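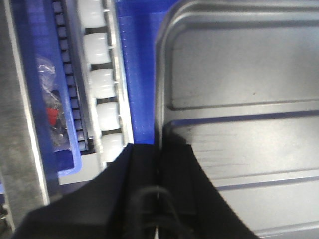

Analyn Talavera asks why a metal tray needs ridges at all, when a flat one would be easier to wipe. The reply from the Parkholm workshop page is that a flat sheet of thin metal bends too easily.

Try it with paper. Hold a sheet by one short edge and the other end droops. Fold it back and forth like a fan, hold it again with the folds pointing away from you, and it stays out straight. The paper weighs the same as before. Only its shape has changed. Engineers call this property stiffness, and a ridge pressed into metal works in the same way as a fold.

The gray tray has shallow ridges, a raised panel and a rounded rim. Shapes like these can be made in a press. A press has two hard blocks called dies. One die has bumps and the other has matching hollows. A flat sheet goes between them, the dies close, and the sheet takes their shape. This step is called stamping. Pushing up a raised pattern is called embossing.

A rim does two jobs. It stiffens the outside of a tray, where a flat sheet would flap, and it helps keep small things from rolling off. A rounded rim is also kinder to fingers than a cut edge. Cut metal can be very sharp, so never run a finger along it.

Metal and plastic parts are often used side by side, as with the gray tray and the tall blue wall next to it. Plastic can be colored all the way through by mixing in pigment before it is shaped. A scratch then shows the same color underneath. Paint covers only the surface.

Arnel Javier's test for readers at home: cut two strips of thin card, each 3 inches wide. Leave one flat. Fold up both long sides of the other to make a rim. Rest each strip across the gap between two books and add coins to the middle, one at a time. Write down how many coins each strip holds before it sags to the table.

Words to know
Die: a hard block that shapes a sheet in a press.
Emboss: to press a raised pattern into something.
Pigment: a powder that gives color.
Stiffness: how well an object resists bending.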